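Dirgate Recipe Cards: a README

Welcome, and thank you for stopping by! This folder holds the typed-up text of 3,018 handwritten recipe cards from the town of Dirgate, most of them written by home cooks for church suppers, school bake sales and their own kitchen drawers. The cards came to us in shoeboxes, cookie tins and one very heavy suitcase, and we have been typing them up on and off ever since Rosalinda Gatchalian first spread her mother's collection across the dining table and wondered who else in town had a box like it.

What you get

The main file is cards.csv, with one row per card. Each row has a card number, the title as the cook wrote it, the ingredients, the directions, the name of the box it came from and a notes column. The notes column is my favorite part. People wrote all sorts of things in the margins (who liked it, who didn't, whether the oven on Tang Street runs hot), and we kept every word we could read. There is also a smaller file, words.csv, which lists old kitchen words and short forms with our best guess at what they mean — "oleo," "a slow oven," "butter the size of an egg" and so on.

How the typing was done

Every card was typed by one person and read back by another. Pao-chu Shih did the greater part of the first pass, and Lilibeth Sebastian read back nearly all of hers, usually on a Friday with a pot of something on the stove. Spelling was left alone. If a card says "choclate," the file says "choclate" too, and there is a separate column called title_clean if you'd like to search without guessing how somebody's aunt spelled zucchini.
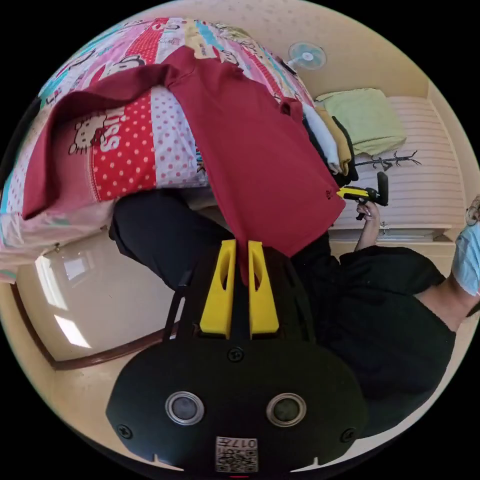
Measurements were left alone as well. We talked for a long time about turning everything into grams and in the end decided against it, partly since a "teacup" in the Ploltmont box is clearly bigger than a teacup in the Trurard box, and any number we put down would have been our own invention. Rhea Gatchalian added a column called measure_note for the cards where the cook explained her own cup or spoon.

Known problems

Roughly 30 cards have stains over part of the directions, and those rows have [unclear] where the words run out. The Trurard box was numbered twice by mistake, so 7 of its cards carry an "a" after the number. Fudge turns up again and again under different titles, and we have made no attempt to merge those. Please don't use the canning and pickling cards as a safety guide; they are kept as they were written, and the advice on them is old.

Changes in version 2

Ramil Estrella fixed the line breaks that were splitting long directions into two rows, and the Ploltmont box was added in June. If you spot a mistake, send us the card number and what you think it should say, and one of us will go and pull the card.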